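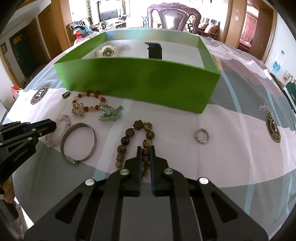
# Livside bead strand table

Measurements of strung bead jewellery, one row per strand. The table holds 376 rows. It was put together to compare stringing methods and to give restringers a lookup for thread thickness, bead size and finished length.

## Contents

| File | What it holds |
|---|---|
| `strands.csv` | one row per strand, main table |
| `threads.csv` | thread and wire types, keyed by `thread_id` |
| `faults.csv` | faults found at inspection, keyed by `strand_id` |

All 3 files are UTF-8, comma-separated, with a header row. Decimal separator is a full stop. Empty means not measured; zero means measured and found to be zero.

## Columns in `strands.csv`

- `strand_id` — integer, never reused after a row is withdrawn
- `form` — `bracelet`, `necklace` or `loose` (strung but without a clasp or closing knot)
- `length_mm` — end to end, laid straight, clasp excluded
- `bead_mm` — median bead diameter along the hole axis
- `hole_mm` — narrowest hole found, by gauge wire
- `material` — see below
- `colour` — plain colour word, no trade names
- `thread_id` — link to `threads.csv`
- `knotted` — `y`, `n` or `part`
- `source` — `G`, `P` or `S`

`material` takes one of 6 values: `glass`, `stone`, `wood`, `seed`, `plastic`, `unknown`. Stones are not split further. Earlier drafts had separate values for quartz and dyed quartz, but two people sorting the same tray disagreed too often for the split to be worth keeping.

## Sources

Source `G` is the Gu tray collection, mostly necklaces, measured first and with the older calipers. Source `P` is mixed stock from the Platmont workshop. Source `S` is a set of returned pieces from Sirneo, nearly all elastic bracelets, sent back for restringing. Since `S` consists of returns, its fault rate says nothing about bracelets in general. Filter it out before computing any overall rate.

## Measuring

Strands are laid straight on a flat cloth and left for an hour before `length_mm` is taken. Elastic is measured slack. Each length is read twice, turning the strand end for end in between, and the mean is stored. If the two readings differ by more than 3 mm the strand is measured again from the start.

`bead_mm` is taken on every bead for strands of up to 100 beads. For longer strands every third bead is measured, starting from the clasp end. Graduated strands are included, but the median is a poor summary for them and `graduated` is set to `y` in `faults.csv`. That column is in the wrong file. It will move to `strands.csv` at the next major version.

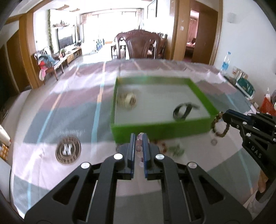 Can bead size be used to work out how many beads are on a strand?

Only for unknotted strands of even size. Divide `length_mm` by `bead_mm` and round down. Knots add length that the table does not record, and on graduated strands the error is too large to be useful.

## Known problems

- `hole_mm` is missing for most of source `G`. The gauge wires arrived after that tray had gone back.
- `colour` was entered in daylight for `P` and `S` and under a lamp for `G`. Treat pinks, purples and greys in `G` with care.
- Several wood and seed strands were entered as `unknown` and corrected later. Version 1.0 still has the old values.
- Some elastic strands carry a thread thickness measured under tension. These have a trailing `t` in `thread_mm`, so the column must be read as text and cleaned — a plain numeric import will fail or drop them.

## Suitable uses

Choosing a thread for a given hole size, checking a restringing estimate, teaching exercises on medians and missing values. The table holds no prices and no dates of manufacture, and should not be used for valuation.

## Changes

- 1.2 — `part` added to `knotted`; affected rows rechecked in August
- 1.1 — material corrections for wood and seed
- 1.0 — first release

Corrections should give the `strand_id`, the column, the stored value and the proposed value, one per line.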